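Gamdale Apartments, Puvham
Safety checklist with comments, unit 124
Date of inspection: 8 Sep 2022
Previous inspection: April

Results are written as OK, Repair or Watch. Watch means I did not find a fault but I want to see the same point again next time. Comments are under each item.

1. Entrance and stairs

1.1 Handrail fixed along the full length: Repair
The second bracket from the bottom turns when I pull it by hand. The screw is the right size but the plug in the wall is old. Please put a new plug, longer than the old one.

1.2 Stair edges visible: OK

1.3 Stair light: Watch
It comes on, but after a delay. A person who walks quickly is already at the third step in the dark. The delay was noted also in April. I would like to have the sensor moved nearer to the door.

1.4 Unit door closes by itself and latches: Repair
It closes but it doesn't latch unless I push it. The closer has an adjusting screw on the side. A quarter turn at a time is enough, and after each turn let the door close from fully open and also from half open.

2. Smoke and fire

2.1 Smoke alarm in hallway: OK
Tested with the button. It is loud enough to hear in the bedroom with the door shut.

2.2 Smoke alarm in bedroom: Repair
No sound from the button. I changed the battery and still no sound. Replace the whole alarm.

2.3 Fire extinguisher, tag number 398: Watch
Pressure needle is in the green part but near to the border. The pin and seal are in place.

2.4 Escape way free of objects: OK
The bicycle from last time is gone. Thank you.

2.5 Fire blanket within reach in kitchen: Repair
It was inside a drawer under the oven cloths. It must hang on the wall, away from the stove, at a height where a shorter person can pull it down.

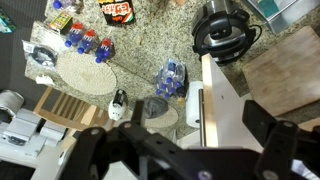
2.6 Evacuation plan on the inside of the door: Watch
The plan still shows the old meeting point behind the bins. The new one is by the gate to the parking. Until new plans are printed, somebody can write the correction with a permanent pen, but clearly, in capital letters.

3. Water and heating

3.1 Main shutoff valve turns: OK
A little stiff. I opened and closed it twice. Please don't use a wrench on it, the handle is thin.

3.2 Water heater (Vornia), relief valve and drain pipe: Repair
The drain pipe ends too high above the floor and points to the side, so hot water could hit the legs of a person standing there. Add an elbow and bring the pipe down.

3.3 Water meter: OK
The reading was 392. I closed all the taps, waited for the time it takes to write part 1 of this form, and read it again. Same number.

3.4 Hoses behind washing machine: Watch
No leak. The cold hose is bent sharply because the machine stands too close to the wall. Pull the machine forward a hand's width. 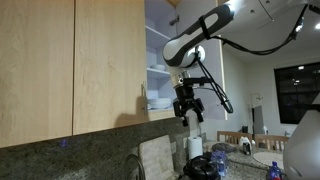

Phùng

I did the electrical part after lunch with the power first on and then off. The list below follows the order of the breaker panel and not the order of the rooms, so please read the room names.

4. Electrical

4.1 Breaker labels: Repair
Two labels are wrong. The one marked "bath" is for the bedroom outlets, and the one marked "bedroom" is for the bath. It is a dangerous mistake if a person trusts the label and starts to work. I put tape with the correct names, but tape is only for now.

4.2 Ground fault test, bath: OK

4.3 Ground fault test, kitchen: OK
Trips and resets correctly.

4.4 Outlet covers: Repair
The cover behind the sofa is cracked. Same type as the others, part 174 in the supply list.

4.5 Extension cords: Watch
One cord runs under the hallway rug. It was not warm, but it should not be there. A lamp with a longer cord would solve it.

5. Storage and things that can fall

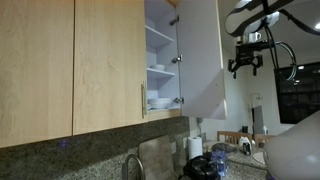 5.1 Tall furniture fixed to wall: Repair
The bookcase in the living room can be tipped with one hand. There is already a bracket on the back of it but no screw goes in the wall. For all shelves in the unit my rule is the same, heavy things low and light things high. The open upper cabinet in the kitchen follows it well: the short stack of white dishes is at the bottom, one small white bowl is on the middle shelf, and the upper shelf is empty. The bedroom closet is the opposite, with a suitcase full of books over the head. Please move it down to the floor.

5.2 Cabinet doors and hinges: Watch
Open each door fully and lift it gently from the lower corner. If it moves up and down, tighten the hinge before the screw makes the hole larger. One hinge was a bit loose and I tightened it.

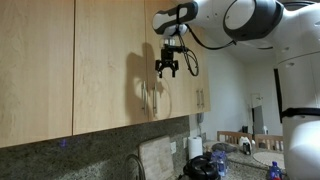 Item 5.2, upper kitchen cabinets, light maple color.

5.3 Cleaning products stored away from food: OK
Bottles have their original labels. I would prefer a child lock on this door if a family moves in.

5.4 Balcony, loose objects: Repair
Two flower pots stand on the outer side of the railing with only a wire around them. Move them inside the railing before the windy season.

6. To do first

2.2 bedroom smoke alarm
4.1 breaker labels
3.2 drain pipe of the water heater
5.4 flower pots

The other repairs can wait for the normal visit. When a repair is finished, write the day and your initials next to the item number on the paper copy in the hallway box. For the door closer (1.4) please write also how many quarter turns you made.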